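From: Fernanda Loureiro
To: Skellness Ward Discussion List
Date: 30 Mar 2018
Subject: Re: Door knocking before the council primary

Dear all,

I answer below to the message from the Tremblay campaign list, because many of you forwarded it to me and asked what I think. I am sorry for the length. I write slowly in English and then I do not know what to cut.

> The campaign believes that Skellness is already decided. In the last
> council primary only 887 people voted in the whole ward, and most of
> them live north of the canal. We would like to move our canvassers to
> Flultthorpe, where there are 2,000 registered voters who have never
> received a visit. Skellness supporters are welcome to join us there.
> Please confirm before the end of the week if you can drive.

First, the number 887 is correct. I looked for it in the county results and it is the same. But I do not agree with the conclusion. If so few people voted, then the ward is not decided, it is asleep. In the same election the difference between the first and the second candidate was 89 votes. That is two apartment buildings on my street, if everybody comes down the stairs.

Second, the tenants south of the canal are the people who asked for this candidate. They collected 700 signatures in October, when it was already dark at five o'clock, and they did it without a printed flyer. I was with them on four evenings. When a person signs your paper, and after that you do not come back to her door until the election is finished, she remembers it. I heard this many times about the previous councilman and I would not like to hear it about us.
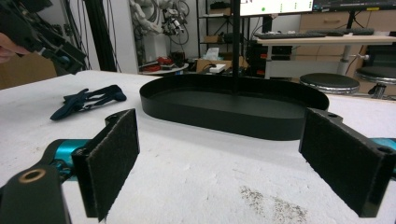

Third, there is the question of language. In my building we have Portuguese, Spanish, Haitian Creole and also some older people who speak Polish. The literature that the campaign sent us exists only in English. I translated the page about the rent registry into Portuguese and my neighbor did the Spanish one. We can have them ready for any weekend. In Flultthorpe I think the need is smaller, but I do not know that district well, so please correct me if I am wrong.

> We also remind everybody that the walking lists must be entered in
> Tisament the same evening. Paper lists will no longer be accepted.

About this I have a practical objection. Tisament works well on a new telephone. On mine it closes when I open a street with many apartments, and it loses the notes I wrote before. Two other people told me the same. I do not ask to go back to paper forever. I ask that we may write on paper at the door and that one person with a good computer enters everything after. For the last walk we did it in this way and the lists were complete by nine in the evening.

Somebody wrote on this list that the Skellness group "is only protecting its own territory." I would like to answer this calmly. I have no position in the campaign and I am not looking for one. I would go to Flultthorpe gladly, and I have offered a seat in my car for it. But I think a candidate for this ward should be seen in this ward, at least on the two weekends before the vote.

So my proposal is the following. The first weekend we all go to Flultthorpe, as the campaign asks. The second and the third weekend the Skellness people stay in Skellness, with the translated pages, and the campaign sends us the candidate for one afternoon. She does not need to make a speech. It is enough if she walks from the laundromat to the school and talks to the people who are outside. The last weekend is for telephone calls, and these can be made from any place.

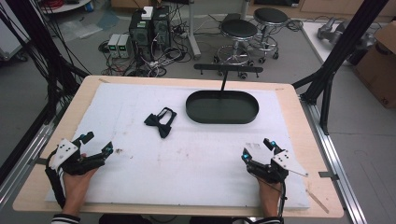

Two hand-held grippers over the white board on the table.

If you agree with the proposal, please write to me directly and not to the whole list, so that the others do not receive thirty messages with one word. If you do not agree, then it is better to write to the list, because I would like to read the reasons and I suppose the others also. I will send the answers together to the field office, with your names only if you permit it.

One more thing about the polling place. The notice in the library still shows the old address, the church hall. The county moved it to the elementary school and the entrance is on the side of the parking lot. The front door will be locked. Please tell this to the older neighbors especially, since last time several of them waited in front of the hall and then went home. I asked the clerk to change the notice and she said that she would do it, but when I passed by yesterday it was still the old one.

For a ride to the polls you can write to me too. I have three seats, and the back one on the left has no working belt, so please count two.

With best regards,
Fernanda Loureiro
Skellness, south of the canal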